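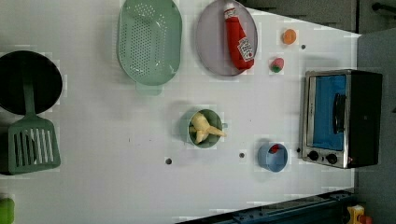
Week 2: pan, slotted spatula, colander, ketchup.

Writing Recipes People Can Cook From
Handout for March 25, 2021

Hi all! I got through maybe half of what I meant to say in class (my fault, I went off about soup again), so these notes fill in the rest. Bring your draft recipe next time, printed, with wide margins so we can scribble on it.

The ingredient list

List things in the order the cook will reach for them. I know some of you like to put the star of the dish first, and I get it, but then your reader is hopping up and down the page with sticky hands. If the onions go in first, the onions go first.

Watch your commas, too. "100 grams walnuts, chopped" means you weigh and then chop. "100 grams chopped walnuts" means you chop and then weigh. For walnuts it hardly matters, but for spinach, cooked or raw, you can ruin somebody's dinner. In-ho Bae brought in a pie recipe that did it both ways in one list, and we spent a good ten minutes arguing over which he meant!
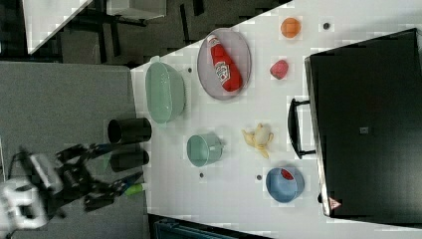 Times and signs

Never give a time all by itself. "Cook for 12 minutes" is fine on your stove, with your pan. Add what the cook should see or smell: the edges go brown, the bubbles get slow and fat, the kitchen smells like toast. I'd put the sign first and the time second, but I've seen good books do the opposite and I won't mark you down for it.

Same goes for heat. "Medium" is a guess. Say what the butter does.

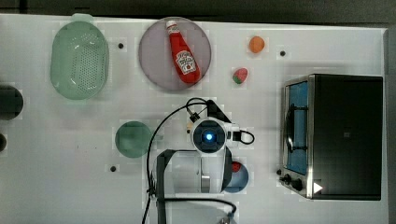

Ketchup on a round plate, colander at the left.

The little story on top

Keep it short. I love a headnote, I really do, and Ronaldo Lacerda's one on his aunt's December fish stew made me want to book a ticket. It was also 600 words long and the stew was five lines. Tell us where the dish comes from, what it tastes like, and what to serve with it, then get out of the way and let us cook. 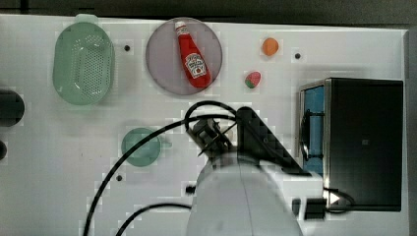
Naming your tools is the part most drafts skip. Go through every step and ask what the cook is holding, and whether you've told them to have it ready. "Drain the beans" sounds complete until you're standing there with a heavy pot and nothing in the sink. So write "set a colander in the sink" a step earlier. If it has only a short tab for a handle, like the green one on the table, tell them to put it down before they pour. And mention the plate if something needs to land on it!

For next time

Read chapter 2 of Villalobos.
Swap drafts with a partner and cook from theirs without asking any questions. Write down every spot where you had to guess.
Email me if you can't get to a stove and we'll work something out.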